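Mis à jour le 8 mai 2024
Temps de lecture : 4 min

Porte-cravates Kernarero : installation et rangement

3. Choisir l'emplacement

1. Posez le plateau à plat, montant vers l'arrière. La notice Amano promet une stabilité « sur tout support ». J'en doute : évitez les nappes et les sous-main.
2. Gardez de la place devant le plateau. Un nœud papillon étalé avec sa sangle prend plus de surface qu'on ne croit.

Attention : la charge maximale annoncée est de 900 g. Rien n'indique comment elle a été mesurée. Restez nettement en dessous.

4. Ranger cravates et nœuds papillon

1. Défaites les nœuds avant de suspendre. Le fabricant dit que c'est facultatif ; les plis, eux, restent.
2. Commencez par les cravates, une par bras.
3. Étalez le nœud papillon devant le plateau et ouvrez la sangle en boucle.
4. Prenez-le par le tissu, jamais par la sangle seule.
5. Couchez-le dans le plateau, bien à plat.

Note : la fiche 242 conseille d'accrocher aussi les nœuds papillon aux bras. Manju Pal a essayé à Jutville et les range désormais dans le plateau.

Nœuds papillon rouge foncé, à l'étape du rangement :

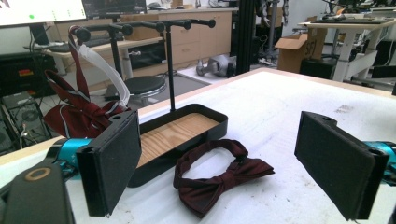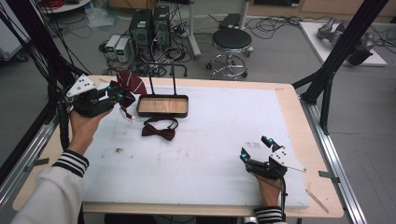 5. Entretien

1. Dépoussiérez le fond au chiffon sec.
2. Resserrez les bras en septembre. La « garantie sans entretien » de Mathur me laisse perplexe.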